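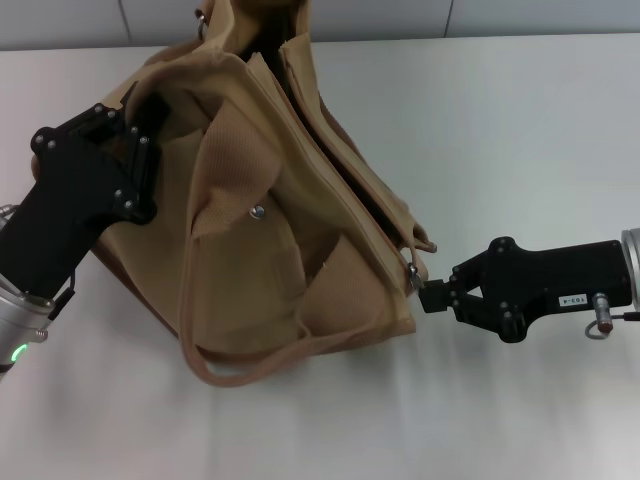 Über uns

Olow sammelt Beispiele. Wenn wir das auf Familienfeiern sagen, folgt meist eine Pause, und danach fragt jemand, ob man davon leben kann. Man kann. Lernende Systeme brauchen nämlich Vorbilder, und zwar viele, und irgendwer muss sie vormachen. Das sind wir.

Konkret heißt das: Bei uns führen Menschen Roboterarme durch Handgriffe, die jedes Kind beherrscht. Taschen halten, Gurte greifen, Handtücher zusammenlegen, Reißverschlüsse suchen. Jeder Durchgang wird mit allen Kameras und Gelenkstellungen aufgezeichnet, geprüft, beschriftet und an die Leute weitergegeben, die daraus ein Modell trainieren. Den glamourösen Teil mit den Vorführvideos überlassen wir gern anderen.

Wie es angefangen hat

Gegründet wurde Olow im März, zu zweit, mit 2 geliehenen Schreibtischen und einem Förderantrag, in dem das Wort »skalierbar« öfter vorkam, als uns heute lieb ist. Inzwischen sind wir sechs. Unser Labor liegt im Erdgeschoss des Gewerbehofs Farnside, gleich neben einer Druckerei, deren Schneidemaschine uns zuverlässig daran erinnert, wann Feierabend ist (später als gedacht).

Der erste größere Auftrag hieß Trerkarar. Den Namen hat der Kunde vergeben, wir haben ihn nur buchstabieren gelernt. Darin geht es um weiche Dinge, also um alles, was seine Form nicht behält, sobald man es anfasst. Ein Würfel bleibt ein Würfel. Eine Stofftasche ist nach jedem Griff eine andere Tasche, und der Gurt liegt grundsätzlich dort, wo er gerade nicht hingehört. Für ein lernendes System ist das harte Kost, für die Person an der Steuerung an manchen Nachmittagen auch.

Was wir unter einem guten Beispiel verstehen

Ein gutes Beispiel darf langweilig sein. Es beginnt in einer klaren Ausgangslage, hat ein Ziel, das vorher feststand, und hört auf, wenn das Ziel erreicht ist. Klingt banal, bis man zum ersten Mal selbst an der Steuerung sitzt und merkt, wie oft man mit der Hand etwas zurechtzupft, ohne es je beschlossen zu haben.

Fehlversuche behalten wir. Sie bekommen eine eigene Kennzeichnung und eine kurze Notiz, was schiefging: abgerutscht, zu viel Stoff gefasst, falsche Lage erwischt. Manche Kunden wollen diese Aufnahmen zuerst nicht haben und fragen ein paar Wochen später recht kleinlaut danach.

Für Trerkarar haben wir bisher 3164 Durchgänge abgeliefert. Aussortiert wurden 93, überwiegend wegen verrutschter Kamerazeiten. Die haben wir geärgert nachgeholt.

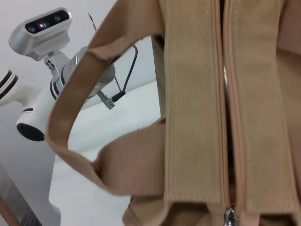
Echeverría schrieb uns nach der ersten Lieferung, die Beschriftungen seien brauchbarer als die Aufnahmen, und ob wir beim nächsten Mal bitte auch die Griffe variieren könnten, die uns selbst umständlich vorkämen. Ein Modell, das nur den bequemsten Weg kenne, stehe beim ersten verdrehten Gurt ratlos da. Wir haben das zunächst als Beleidigung gelesen, dann als Arbeitsanweisung. Seither gibt es zu jeder Aufgabe eine Liste mit Griffen, die keiner freiwillig wählen würde, und sie wird der Reihe nach abgearbeitet.

Mit wem wir arbeiten

Mit Forschungsgruppen, kleineren Herstellern und gelegentlich mit jemandem, der nur wissen möchte, ob seine Idee überhaupt vorführbar ist. Letzteres klären wir an einem Nachmittag. Die Antwort lautet manchmal nein, und die Rechnung kommt trotzdem.

Was wir nicht anbieten: fertige Modelle, Prognosen über den Arbeitsmarkt und Roboter, die auf Messen winken.

Mitmachen

Für die Steuerung suchen wir immer wieder Leute mit ruhigen Händen und mäßigem Ehrgeiz. Vorkenntnisse in Robotik sind nicht nötig, Geduld mit Textilien schon. Wer gern näht, angelt oder Lichterketten entwirrt, hat bei uns gute Karten. Eine Schicht besteht aus kurzen Blöcken mit Pausen dazwischen, der Kaffee ist ordentlich, die Stühle werden besser.

Besuch ist nach Anmeldung willkommen. Der Eingang liegt auf der Hofseite, die Klingel klemmt, bitte kräftig drücken.

Stand dieser Seite: Donnerstag, 24. Juni 2021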